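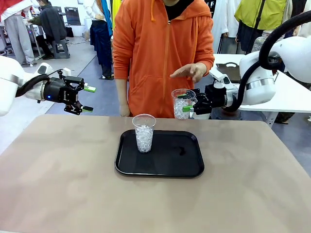 Figure 2. Handling of clear plastic cups with the Plarkura two-arm kit. One cup stands on the black tray; the right gripper holds the other.

4.2 Cup handling

The second group of tasks concerns thin-walled drinking cups. We selected them because the supplier, Vincze, offers the Plarkura kit for serving counters and small kitchens, and a cup of this type is easily deformed. The kit under review was the version delivered in November, with two white arms and the standard parallel grippers. We did not change the green finger pads, and the closing force was left at the value which the supplier recommends.

Each trial begins with the cup already filled. The operator starts the programme, one arm takes the cup by its side wall, raises it and puts it down on the tray. A trial is counted as successful only if the cup remains upright and the wall shows no lasting fold after release. Spilled pieces were noted separately — they do not by themselves make a trial fail.

The level of filling proved to be more important than we had expected.
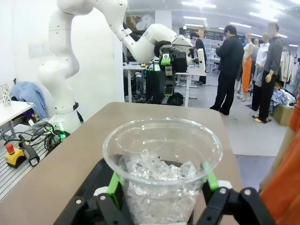

With a partly filled cup the pads can press on a region where there is no ice behind the wall, and the grip then depends on the stiffness of the plastic alone. In 83 trials of this kind the wall was folded in eight. All of these cups were still delivered to the tray, but a customer would probably not accept them. The Galier gripper, which we tested in the same manner in Section 4.1, has wider pads and gave fewer folds, although it needs more free space between neighbouring cups.

The manual states that the pads should be replaced after 1,000 grips. Our tests at Brendham were too short to confirm this interval, and we therefore leave pad wear outside the present comparison.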